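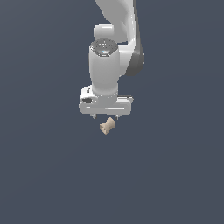 The arm in simulation, fingers open, with the spool just below them. Render: Rimantas Koppel

Home | Essays | Workshop Notes | Letters | About | Subscribe

In Defense of the Pretend Robot

By Raelene McAlister

I have now spent the better part of a year building a robot, and the only injury I can report is a stiff neck from looking at a laptop. There is sawdust on my shoes, but it belongs to the man at the next bench, who is making a canoe.

The shared workshop in Flokunbridge has a drill press, two lathes and a strong culture of judging people by what they have in their hands. For most of the past year I have had a mug in mine. My build partner, Rimantas Koppel, has at least had the decency to own a soldering iron, which he keeps plugged in next to him while he types, I think for cover. On the screen, a white arm comes down out of a charcoal void toward a small tan spool, over and over, and people walk past on their way to the band saw and ask when we're going to build something.

I would like to argue that we have been building something. I would also like to admit that I didn't believe this until about May.

The plan, which we called Skavent after rejecting several worse names, was simple enough to fit on the back of a lumber receipt. We wanted a bench arm that could pick up empty thread spools and put them on pegs. My aunt left me a great many thread spools. Other people inherit land.

We had intended to start with metal. Everybody intends to start with metal. You buy the motors, you lay them out on the bench, you take a picture of them, and for one evening you are a person who builds robots. Then you connect something backward and become a person who used to have three motors. I know of at least two arms in our building that got this far and are now coat hooks.

Rimantas proposed that we do the whole thing in simulation first. Since all our computer had to do was move a drawing, he said, we could borrow a model of a far better arm than we could afford, work out how the grasp should go, and only then cut our own smaller, uglier version. I said this sounded like learning to swim by mail. He said I was free to go buy motors. I priced motors, and came back and pulled up a stool.

So let me say what a pretend robot is good for, speaking as someone who sneered at it.

It is good for finding out that you don't understand your own problem. I thought picking up a spool meant going to where the spool was and closing two fingers. A spool, though, is wide at both ends and thin in the middle, and it doesn't have to lie any way you'd like. Tip it on a diagonal and a straight-down grab gets a piece of one flared end and not much else. The waist is the place to hold it, and to get the waist you have to turn the wrist to suit the spool, a thing my own hand had been doing for fifty years without mentioning it to me.

I learned that over 173 failed grasps. I have the number because the software keeps a log, and because Rimantas read it aloud at the members' potluck. In the real world each of those would have meant crawling under the bench. In the simulator you press a key and the spool goes back to where it was, with no hard feelings.

It is also good for disagreements. Rimantas and I don't agree about fingers. He likes them short and plain. I wanted long ones with a little curve, which I had sketched and was fond of. In the shop, that argument would have been settled by whoever got to the scrap bin first. On the screen we tried mine one afternoon and his the next, and mine knocked the spool away on the approach with a consistency I'd have been proud of in any other setting. We are using short fingers.

Now the case against, because the canoe man reads this newsletter and he'll write in.

A simulator is a flatterer. It has no floor unless you ask for one. In our early version we hadn't bothered with a table or with gravity on the spool, so it simply hung where we put it, and I spent one whole happy week getting good at plucking objects out of thin air. This isn't a skill in demand. When we finally turned gravity on, the spool dropped out of view so fast that I looked under the desk.

The simulator also believes everything you tell it. We told it the spool had a certain amount of grip, a figure we arrived at by rubbing one on Rimantas's sleeve. We told it our joints wouldn't wobble, which was a lie, and one we knew we were telling. There's no dust in there, no cable that catches on the vise, and no member named Lowther who borrows your power supply and returns it in October with a different plug.

And it's comfortable, which worries me most. You can stay in there forever, adjusting things. I have met people who have. They have beautiful arms in beautiful gray nowhere, and if you ask whether they've ever held one, they start telling you about the lighting.

My own rule, for what it's worth, is that the pretend robot has to cost you something real every so often. Each time ours did a thing reliably, we made one part of the ugly one. A bracket, then a base, then a wrist joint out of aluminum that Rimantas cut and I filed badly. The ugly one is called Gevari. It has up to 2 millimeters of slop in the shoulder, depending on the weather and who's asking. It has not yet picked up a spool. It has pointed at several.

The people at the band saw like it much better already, I notice, and it can't do a thing. They come over and waggle the elbow. The one on the screen knows how to turn its wrist for a spool lying crooked, and they walk right by it to get to the coffee.

I've started leaving a wrench next to the laptop. It seems to help.

We use cookies to remember your reading preferences. By continuing to use this site you accept our cookie policy. OK | Manage settings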